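Bremgate Robotics Club: Frequently Asked Questions

Who can join?
Any student at Bremgate, in any grade. Dues are $20 a semester. New members start with grasping and move on to fabric when Yae Miyazaki signs their sheet.

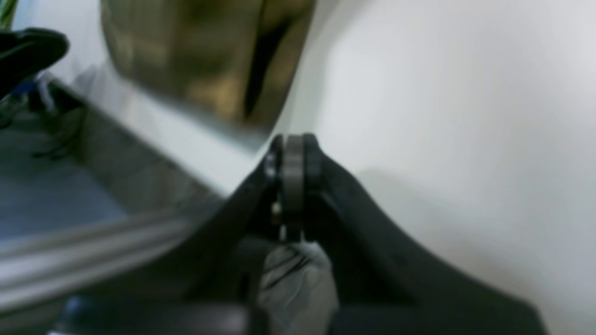
Gripper closed on a dark grey ring.

Do I need to know how to code?
No. You pick it up in the first 4 meetings. Vitalii Symonenko runs the catch-up table.

What is the cloth task?
Teams fold one garment with two arms. A full run is 60 seconds, and sleeves count for extra points.
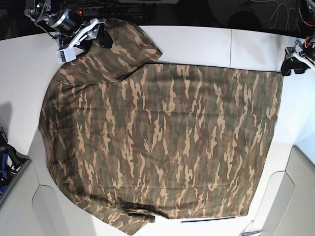
Shirts, jackets and towels are all allowed in practice. For the April meet, the judges choose.

Can I miss a meeting?
Yes, but tell Csenge Szűcs first so your team can swap arm time.

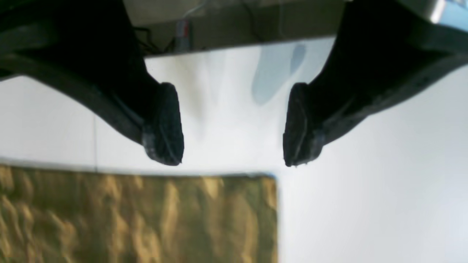 Where do I turn in my logbook?
Put it in the tray outside the lab office. Logbooks for this round are due 30 January 2025.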